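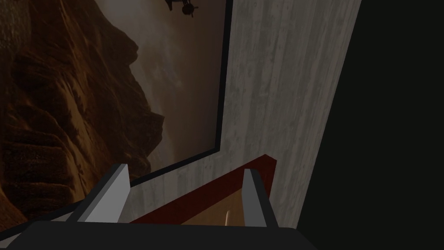 Chapter 7
Render Engines and the Promise of Realism

Every few years someone announces that lighting is a solved problem. The claim usually arrives with a new renderer, a polished demo reel and a room full of grey spheres on a seamless backdrop. Students should learn to be suspicious of all of it, the spheres most of all. A sphere has no seams, no dust and no awkward corner where two surfaces meet badly.

Consider Pendis, the path tracer many of you will have tried by now. Its manual recommends 900 samples per pixel for interiors. Why 900? The manual doesn't say. Anselmo Rezende, who taught lighting from an earlier draft of this chapter, had his class render one stairwell at a range of settings and asked them to rank the prints by eye. Most could not separate the top 3. The most expensive one took all night.

The denoiser deserves the same treatment. Zonstead, a popular choice, will turn 20 noisy samples into something smooth, and smooth is easily mistaken for correct. Look at the woven fabric, the fine print, the far end of a corridor. Where the renderer had too little information, the denoiser has made a guess, and it does not mark its guesses in a different colour.

None of this is an argument for doing everything the slow way. It is an argument for testing before you believe. Throughout the chapter you will be asked to change one setting at a time, keep both versions, and write down what you expected to see before you look at the result.

7.1 What a sample is

A sample is a single path of light traced through a pixel. The pixel's final colour is an average of many such paths, and noise is the visible sign that the average has not yet settled. We begin with a closed room, one small lamp and the default settings, which you should not trust either.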